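Search the archive
Enter keywords
All lists | This list only

[Draltotora-users] Re: Right hand does not open after emergency stop
July 30, 2020
Print this message | E-mail this message

Hello all,

On the list was written:

> We have the two-arm Draltotora setup in our lab and since the
> last update the right hand sometimes stays closed after we
> release the emergency stop. The arm itself comes back without
> problem. The left hand also comes back. The status page shows
> the right hand as "ready" but it does not react to any open
> command. We have to switch off everything and begin again.
>
> Two questions. Is this the known connector issue? And is it
> safe to pull the part out of the hand while the status is
> "ready"? My student did this yesterday and I am not sure that
> I should allow it.

I will answer the second question first: no, please do not allow it. In our workshop in Zasedville we did the same for some months, and then it went wrong. I should have written to the list earlier, so I will try to give the whole story now.

Our cell is used for a simple assembly test. One hand holds a black flanged part and the other holds a white cylinder. The operator works by teleoperation from a desk outside the safety line. We had done more than 2000 cycles before the first fault, so we had become too relaxed with it.

On the day of the fault the operator pressed the emergency stop because the right arm came closer to the wall panel than he liked. This was correct. After the release, both arms came back to holding mode. The left hand opened when he asked. The right hand stayed closed around the cylinder. He sent the open command again, I think three or four times, and nothing moved. The status said "ready", exactly as in your case.

Then a colleague went to the table and took hold of the cylinder to pull it out. In that moment the hand received the old commands all together. It opened, closed, opened and closed again, very quickly. Two of her fingers were between the cylinder and the hand. She had bruises and a small cut on one finger, nothing broken, but she had to go to the doctor and we had to write an accident report. With a bigger hand or a harder part I do not like to think about it.

We stopped the cell for 10 working days. What we found is in two parts, and I believe you need to look at both of them.

First part, the cable. The black cable on our right arm goes up from the wrist in a loop and then back along the arm. When the wrist turns far to one side, the loop becomes tight and it pulls on the small metal connector. The pins do not come out fully. They lose contact for a short time and then contact is there again. You can not see this with your eyes. We found it only when we put a meter on the line and turned the wrist slowly by hand with the power off.

Second part, the software. When the contact is lost, the controller does not set the hand to "fault". It keeps the last good status and it stores the commands in a queue. When the contact returns, it sends the complete queue. So the word "ready" on the status page means only that the hand was ready when it was last heard. For me this is the more serious problem. A cable can always become bad, but the display must not tell me that everything is fine.

To compare with your own setup, please look at how the cable leaves the wrist when the right hand is holding the cylinder on the table.

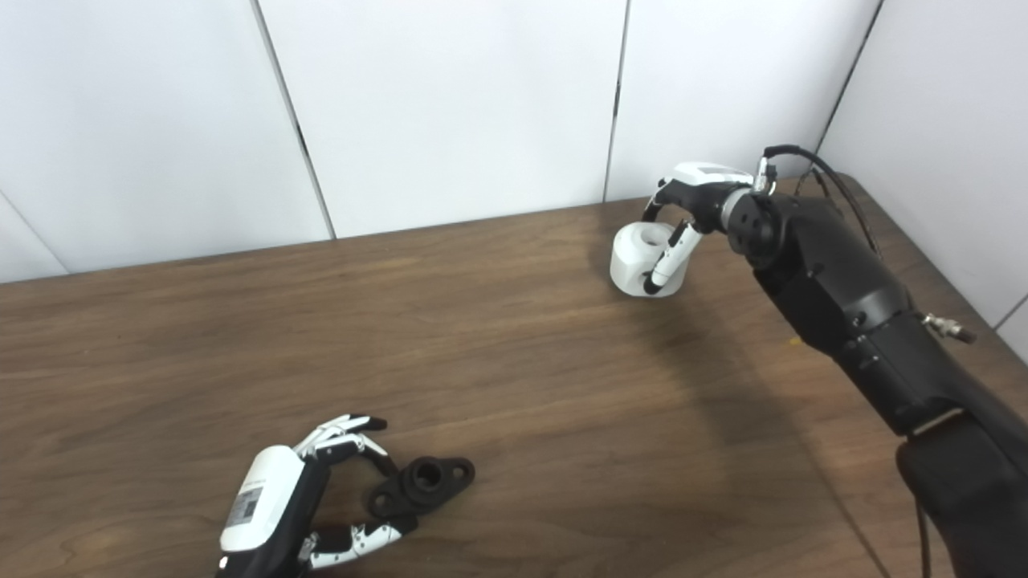
WHAT WE DO NOW WHEN A HAND DOES NOT REACT

1. Press the emergency stop again and leave it pressed.

2. Switch off the hand supply at the cabinet. The emergency stop alone is not enough on our version, it cuts the arm drives but the hand keeps its 24 V logic and also the queue.

3. Wait until the lamp on the hand supply is dark. On ours this takes nearly a minute.

4. Hang the lock and the tag on the switch. The person who goes to the table has the key in the pocket.

5. Only now, take out the part. The fingers can be moved by hand with a little force. If they can not, do not pull on the part. Loosen the cover and use the manual release.

6. Before power comes back, clear the command queue in the controller. In version 1 of the software there is no button for it, you must restart the controller process. Then check that no person is inside the line and switch on the hand supply.

We printed this on a card and fixed it at the operator desk and also at the cabinet. New students must do it once with the supervisor before they may work in the cell.

WHAT WE CHANGED ON THE HARDWARE

We made the cable loop longer, by 80 mm, and we put a clamp on the arm behind the wrist so that the pull goes to the clamp and not to the connector. Please check after this that the longer loop can not catch on something when the arm moves back. In our cell it came near to the wall panel on the right side, and we had to limit one joint in the configuration.

We also replaced the connector. The old one had 56 hours of operation after the last inspection, so it was not old. The supplier, Mfinanga, looked at it and told us that the lock ring was tightened correctly. This is why I do not think it was only a mistake in our assembly.

WHAT WE CHANGED IN THE SOFTWARE

We wrote a small watchdog. It asks the hand for the real finger positions all the time, and if no answer comes inside half a second it does three things: it sets the status to "fault", it deletes the queue, and it cuts the hand supply by a relay. The relay is important. Please do not trust only the software part, I include also our own software in this sentence.

A warning for those who want to do the same: if you cut the hand supply while a part is in the air, some hands will drop it and some will keep it. Ours keeps it. I do not know how it is with the Devano hands, which some of you have. Please test this low over the table with a light part.

To the first question, if it is the known connector issue: probably yes, but I would not be sure only from the symptom. The note from last November describes a hand which loses contact and does not come back. In your case and in ours the hand looks as if it came back, or as if it was never away. If you can send the controller log from the minute before and after the emergency stop, I will compare it with ours. Look for the same sequence number repeated many times in the hand status lines. In our log this was the clear sign, and it was there already weeks before the accident, only we did not read it.

One more thing which I would like to ask to everybody. Has somebody seen this on the left hand? On our setup the left cable has another path and less bending, and we have never had it there. But the controller code is the same for both sides, so it should be possible. For this reason we use the same card and the same relay for both hands.

The watchdog code is not very clean, and the comments are not all in English. I can send it to who wants it. For the relay wiring please let a qualified person check it in your own lab, the cabinets are not all the same.

I hope your student is well, and please keep the cell closed until you have looked at the cable.

With kind regards from the workshop in Zasedville

> Previous message: Right hand does not open after emergency stop
> Next message: (none)

Print this message | E-mail this message

Contact the list owner | © Draltotora users list | Back to top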